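Notes on hanging the July show at Stotum

The group show at Stotum opens at 6 p.m. and the hanging took most of two days. We had 19 works on paper and 17 running feet of usable wall, so a single row was out. I went with two rows, the lower one centered at 50 inches and the upper one at 72.

Muthu Kaimal's etchings are the smallest pieces and went on the lower row. His frames have sawtooth hangers, which shift whenever the front door closes. I replaced them with D-rings and two hooks each.

Lighting was harder. The track holds 10 heads and two were dead. I used wide flood lamps at a 30 degree angle, and that kept glare off the glass for anyone standing at normal distance. Bhavana Chettiar's large charcoal is unglazed, so it got the dimmest spot, next to the office door.

Labels are set in 14 point type, left aligned, to the right of each frame. Prices are on a separate sheet at the desk. Two titles were still missing at noon and I left those labels blank.

The checklist is printed on both sides and staples at the top left.

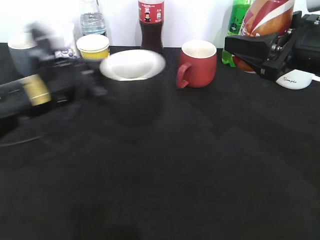 Anitha Iyer wrote in to say that putty on the bottom corners would have stopped the sawtooth frames from shifting, and that 72 inches is too high for her to read small prints comfortably.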